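2 min read

Short thread on the detention of the deputy interior minister's chief of protocol in Stoltia. I have been following this since August.

1/ He was picked up at his office on the order of the State Security Bureau and held for 10 days. No charge was read to him. He was let go last night with 5 other staff.

2/ The order followed a row over travel money for the Drundik summit. The bureau says 3000 in cash was never signed for. The ministry says the receipts were handed in on time.
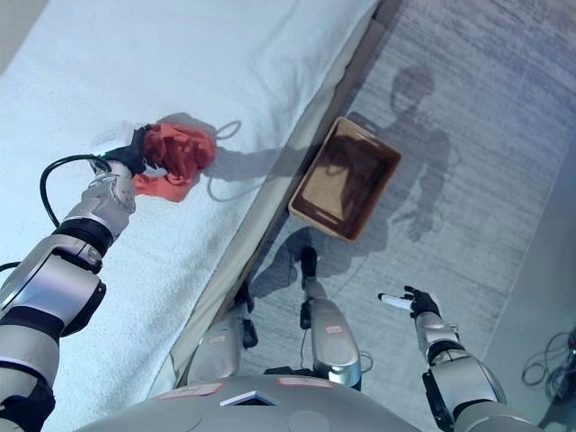 Red cloth on a white towel.

3/ The two offices have been at odds since the reshuffle, when the bureau was given control of guest lists and drivers. The ministry used to run both and has asked for them back twice.

4/ The presidency put out one statement, 45 words long. It confirms the release and gives no reason for the arrest. Calls to the press office were not returned.
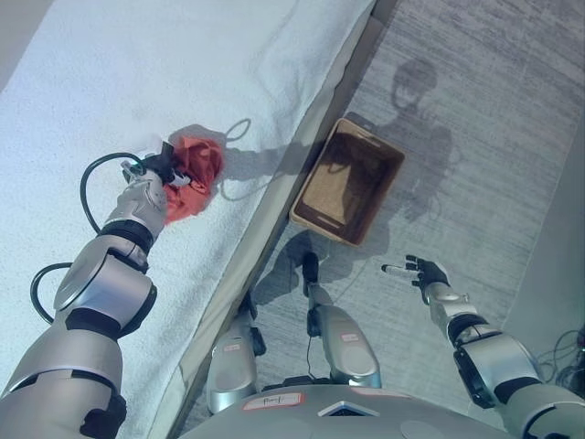
5/ Two officials in the Ostorico district, where the summit guests stayed, told me they were questioned too. Both are back at work. Neither was asked about money, only about who rode in which car.

6/ It is not clear if he will keep his post. One source in the ministry expects a transfer to the consulate in Restrepo. Another says no decision has been made.

7/ Parliament's security panel can call the bureau chief to answer questions. It has not done so yet. I will add to this thread if a hearing is set.

9 Dec 2019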